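OK so I spent my whole Sunday going down the "can a robot do my chores yet" hole and I have thoughts. Thread, 1/6

2/6 Short version: dishes, kinda. Laundry, lol no. My friend Tiina Mustonen works at a parts shop in Zisdale and she says their arm is great at moving the same bracket from A to B all day (and useless the second somebody tips the bin over).

3/6 What gets me is how much of this is just picking up small stuff and putting it where it goes. That's most of my kitchen! That's most of my kid's bedroom floor!!

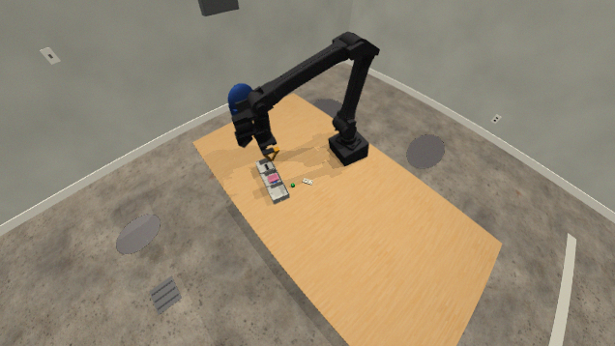

4/6 So would I buy one for the house today?

Not at these prices, and not while I'd still have to stand there and babysit it. Ask me again in 2 years.

5/6 Tiina's shop ran 596 picks in simulation before they let the real arm touch anything, and it still fumbled the shiny parts on day one. Shiny and see-through things are apparently the worst. My entire dish rack is shiny and see-through, so...

6/6 Vacuuming is the one I'd hand over tomorrow, cords and all. Socks I'll keep doing myself. If you've got a machine at home doing a real chore (not a demo, a CHORE) tell me which one and how often you have to rescue it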